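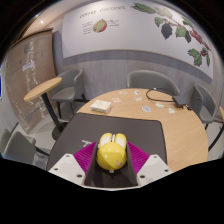
Figure 2. Yellow mouse above the dark grey desk mat, with the round wood-grain table behind.

Category: Home & Workplace Studies › Desk Habits

4.2 Where the mouse lives

Participants were asked to say where each small item on their table belonged. Most had a firm answer for keys and mugs. The mouse gave them more trouble. Of the 306 item records in the Drolley set, the mouse drew the longest replies and the least agreement, including from people who shared a table and, until that point, a view of themselves as tidy.

The desk mat settles part of the argument. Once a mat is down, it is treated as the mouse's property and everything else is pushed onto bare wood. Figure 2 shows a table of this sort: the mat takes the near left portion, while a small cream-white box or packet and a scatter of stickers or paper cutouts are left to the wood beyond it. We coded the cutouts as "undecided", a label that Magesa proposed for 13 households and that could have served for the whole study.

Round tables made matters worse. A rectangular mat has no natural edge to line up with on a curve, and two coders (Vlad and Anghel) spent most of a November afternoon on whether such a mat could be called straight. It was recorded as "straight enough" – a category we had not planned and now defend.

Colour played a smaller role than expected. Owners of bright mice said they were easier to find, then described losing them.

Related sections
4.1 Keys, mugs and other settled matters
4.3 Paper that is neither kept nor thrown out
5.1 Shared tables in the Undov sample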